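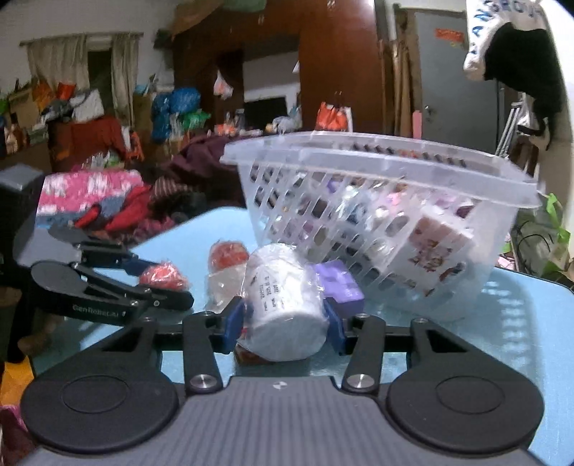 ## Sorting the shopping pile: baskets, rolls and bottles

I love the half hour after a big supply run. Everything gets tipped out on the table, you can finally see what you have, and for once the whole household's stuff is in one place! Most of us rush it and shove things wherever there's a gap, then buy the same bottle again in February. A little sorting at this stage saves so much rummaging later.

### Start with a clear patch of table

You need less room than you'd think. Push the clothes and the fabric off to one side, wipe the tabletop and put the basket at one corner, on the side of your stronger hand. I used to put mine dead in the middle and then spent the whole time reaching around it, which is silly when you have a corner going spare.

A smooth, glossy top is great for this. Boxes slide, spills wipe off, and anything small and dark shows up nicely against a pale color. If your table is dark wood, throw a light sheet over it first.

### Pick a basket with slots

Slotted plastic baskets are my favorite storage thing in the house, and I will go on about them to anyone. You can see in from the side, they rinse out under the tap, and the rim gives you something to grab when you pull one off a shelf. The translucent white ones are the best of the lot. I have two from Desstead, bought years ago, and neither has cracked.

- Tall boxes go in first, at the corners. They hold the sides up and stop the soft packets slumping.
- Packets stand on edge like files in a drawer, with the printed side facing the slots.
- Flat things slide down the long side.
- Leave a hand's width free. A basket packed solid gets emptied onto the floor the first time somebody wants what's at the bottom.

### Leave the wrap on (mostly)

I keep plastic wrap on rolls until the day I need them. An unwrapped roll on a shelf picks up dust and unwinds itself at the worst moment. Same with bottles - the wrap around the cap catches drips if one gets knocked over in transit, so I only peel it off once the bottle is standing where it's going to live.

Round things are the exception. Anything ball-shaped in slippery wrap will travel straight off the table, so park it against something square or get it into the basket early.

### Bottles upright, always

Even sealed ones! Stand them together at the back of the table while you work, then move them last. If a bottle has to go in the basket, wedge it between two boxes. My neighbor Sorin Grecu lines his up in an old shoe box lid, and I've stolen the idea completely, because you can carry the lot in one trip.

### What about the bags?

Shopping bags breed. I allow myself 6, folded into one bigger bag hung by the wardrobe, and when that's full the extras go out. Hanging it up beats stuffing it behind a door, where it turns into a sort of nest.

Bundles and boxes piled under a window are trickier. Don't try to do them on the same day. Choose one bundle, open it on the table, sort it the same way as the shopping and put it away before you touch the next. I did almost the whole pile under our window in Clelton like this over one winter, and it never felt like a chore.

### A few small extras

Write on the short end of the box, so you can read it on a deep shelf.

Masking tape makes a perfectly good label for a plastic basket - it comes off clean if you change it every few months.

If you share the basket with kids, put the boxes with cartoons on them at the front. They'll go straight for those and leave the rest alone.

Clothes waiting to be folded get their own chair. Once they're on the table, they stay on the table.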